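Section 4. Setting Up a Tournament Lobby

This section covers the creation of a tournament lobby in Purkgate, the match server tool supplied with the Dodolance league client. Complete Section 3 (Installing the Server Package) before you start. All steps are carried out from an organizer account. A player account can view a lobby but can't change its settings.

4.1 Before you start

Check the following on the machine that will run the lobby:

- The server package and the league client are on the same version. The version number is shown at the lower left of the sign-in screen.
- The roster file has been exported from the league client and saved locally. A roster holds up to 59 player entries, including substitutes.
- Port 1733 is not needed by this release. If it was opened for an older release, close it. Lobby traffic now uses port 1717 only.

Note: Wireless connections are supported for players and viewers. The lobby machine itself must use a wired connection.
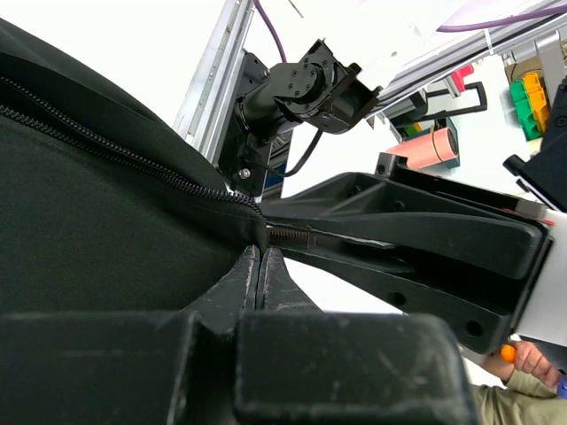 4.2 CREATING THE LOBBY

1. Sign in to Purkgate and open the Events tab.

2. Select New Lobby. The settings panel opens on the right.

3. Enter a lobby name. Names may use letters, digits and hyphens. Spaces are converted to hyphens when the lobby is saved.

4. Under Format, choose Single Elimination, Double Elimination or Round Robin. The format is locked once the first match has been started.

5. Under Map Pool, select the maps for the event. The pool must contain an odd number of maps. The default pool, Flonisex, is loaded if no selection is made.

6. Set the match length. For a best-of series, enter the full series length, not the number of wins needed.

7. Select Import Roster and choose the file exported from the league client. Player names that include accented characters, such as Bạch, are read correctly only if the file was saved as UTF-8. If a name shows a question mark or an empty box, export the file again with the UTF-8 option turned on.

8. Select Save Draft. The lobby appears in the Events list with the status Draft.

Caution: Importing a second roster replaces the first. Entries are not merged, and seeding entered by hand is lost.

4.3 Pauses and disconnects

Each team has 2 technical pauses per match by default. The number can be changed under Rules – Pauses, but only while the lobby is in Draft status.

9. Set Pause on Disconnect to On for any match with prizes or ranking points. When a player drops, the server stops the match at the start of the next round.

10. Set the rejoin timer. When the timer runs out, the match stays paused until an organizer selects Resume or Forfeit. The server does not award a forfeit by itself.

11. Choose who can lift a pause. The options are Organizer Only and Both Captains. With Both Captains, each captain must confirm in the match chat by typing /ready.

Note: Pauses used in overtime are counted with those used in regular play.
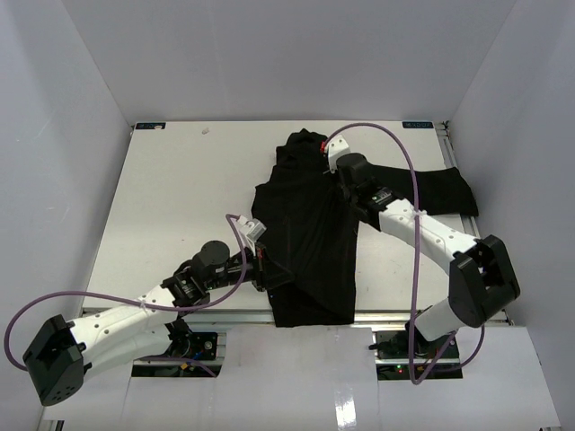 4.4 Opening the lobby to players

12. Open the draft lobby and select Run Check. The check covers the map pool, the roster and the connection. Items marked in yellow may be left as they are. Items marked in red must be cleared before the lobby can be opened.

13. Select Open Lobby. A join code is shown at the top of the panel.

14. Send the join code to team captains through the league client. Codes sent this way expire when the lobby is closed. Codes copied by hand stay valid until they are reset under Access – Codes.

15. When all teams show as Present, select Lock Teams, then Start Round.

Caution: Do not restart the server package between Lock Teams and Start Round. The bracket is written to disk at Start Round, and an earlier restart returns the lobby to Draft.

If a team does not show as Present after joining, ask its captain to leave and enter the code again. For other faults see Section 7, Error Messages.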